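The Good Plates

Every family has them. Top shelf, back of the cupboard, wrapped in newspaper from a year when newspapers were still fat. The good plates. Too nice for toast, too nice for guests, apparently too nice for anything but moving house.

I went to Morkside to see what happens to them in the end. Short answer — they go to Panyasiri, a long narrow secondhand shop two doors up from the bus depot, and they sit in stacks to the ceiling until someone like me comes in out of the rain.

Smells of cardboard and furniture polish. Radio on low. Price stickers in four colors, and the system behind the colors has been lost. A gravy boat shaped like a swan. A box marked LIDS. I spent an hour in that box.

What sells? Not sets. Sets are dead, the woman at the counter told me, and she said it like she'd been to the funeral. An eight-place dinner service with soup bowls can wait 19 months for a buyer. Dishwashers killed it, anything with metallic trim has to be washed by hand and no one wants the job. Small apartments finished it off.

Singles, though. Singles go out the door. One big platter, one odd bowl, one tray with some color in it. People hang them on the wall, or put keys in them, or — rarely — serve food. 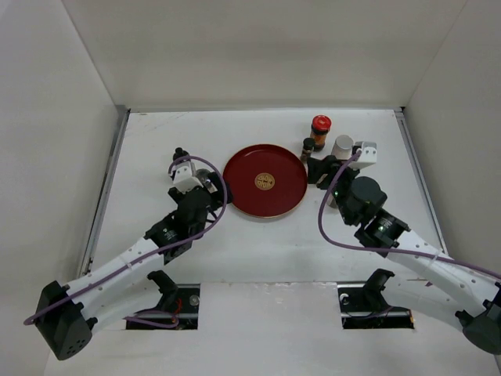
Red with a gold rim: a round piece with an emblem at its center.

Red is having a moment. So is gold, so is anything a grandmother would of kept for New Year. Jistel, the tableware fair held every January in a converted dairy, gave most of its front hall to deep colors this time around. Last time it was oatmeal. Oatmeal plates, oatmeal mugs, oatmeal walls. I'm not sorry.

Pradutine, a small pottery with a booth near the cafe, had a line by ten in the morning. They make one dinner plate in one size, and they sell it one at a time on purpose. Forty dollars. Buy one, come back next year, buy another that doesn't quite match. I thought it was a gimmick and then I bought one, so.

Back to the cupboard. Mine holds my aunt's wedding china, cream with a blue line, some 40 pieces if you count saucers, and I never use the saucers. After Morkside I took a dinner plate down and ate eggs off it. Standing up, over the sink, but still. Egg tastes the same. The plate has a nice weight to it, and theres a tiny chip on the underside I'd never noticed.

It's been in the drying rack all week. The toast plate has gone up to the top shelf, in newspaper.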